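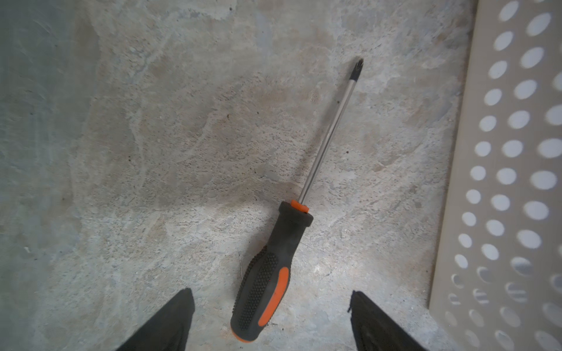
Robot Cell Technician (maintenance and set-up)
Tulent, Flosel site
Full time, permanent, 22 days' holiday

We are looking for a technician to look after one pick-and-place cell. The arm takes hand tools off the floor and puts them into a basket, and the cell logs 3,000 cycles between services. You will be responsible for keeping it in working order.

What the job involves

Checking the gripper fingers at the start of each shift, cleaning them, and changing them when the tips wear.
Cleaning the wrist camera lens and repeating the hand-eye calibration after any knock or finger change.
Setting the basket position and teaching the approach points again if it has been moved.
Checking cable runs and connectors along the arm, and tightening mounting bolts to the figures on the service sheet.
Keeping the fault log up to date. There are 102 entries open or closed so far and we expect you to read them.
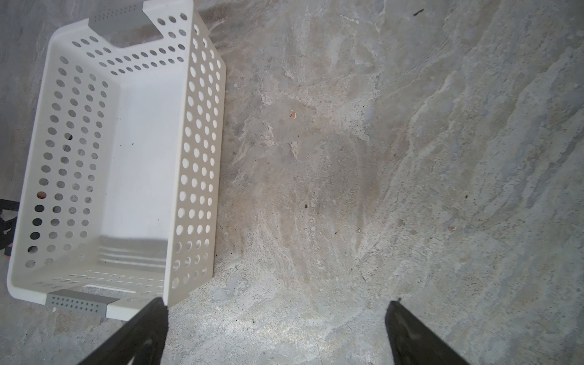
The shift starts at 6 am. You will report to Kaan Yüksel, who runs maintenance, and will work alone in the cell for part of most days once you have signed off on lock-out.

What we need from you

Experience of servicing industrial or collaborative arms.
Able to read a wiring diagram and use a multimeter.
Comfortable kneeling and working at floor level.
Knowledge of Berix controllers is useful but we will train you.

To apply, send a CV and a short covering letter to Kaan Yüksel at the Flosel site. Interviews will be held in December and include a practical test in the cell.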